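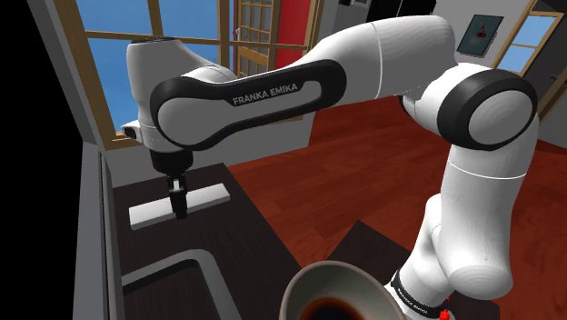

Simulation render: Paula Manole

Jun 29, 2023

The grasp fault is back. I had it down as fixed in the last post and it isn't.

Same task as before. The arm goes down over the worktop, closes its fingers round the middle of the white block, lifts it and puts it down on the other side of the sink. I ran it 1000 times overnight in the Gretby kitchen. It dropped the block in 192 of those runs, which I could live with at this stage. What bothers me is that the success check passed 23 of the drops.

I went through the logs for all 23. In every one the fingers report closed and the gripper reports a force, so the script marks the block as held and carries on. The block slips during the lift and the arm finishes the whole move with nothing in it. Then the check looks at where the gripper ended up and says yes. It never asks where the block is. I wrote that check in a hurry when the kitchen was still just a counter and a floor, and I forgot about it.

The slipping is a separate problem. The friction on the finger pads was set in two places, once in the arm file and once in the Grastska config, and the config value wins without any warning. I had been changing the other one for a week. Virág spotted it after reading my settings for 2 minutes.

Changes so far: the check now reads the block's height after the lift and its position at the end, and the duplicate friction line is gone. I've also added a stop if the block moves between the fingers during the lift. On the real Franka an arm that believes it is holding something when it isn't will carry on towards the next step, and I don't want that habit getting out of the simulator.

The bowl of what looks like coffee by the sink stays where it is. Pirkix wants spill cases in July and I would sooner find out now what a dropped block does to it.

Another overnight run is going. The old results table is wrong, so please don't use it. I'll put up a new one when I have the numbers.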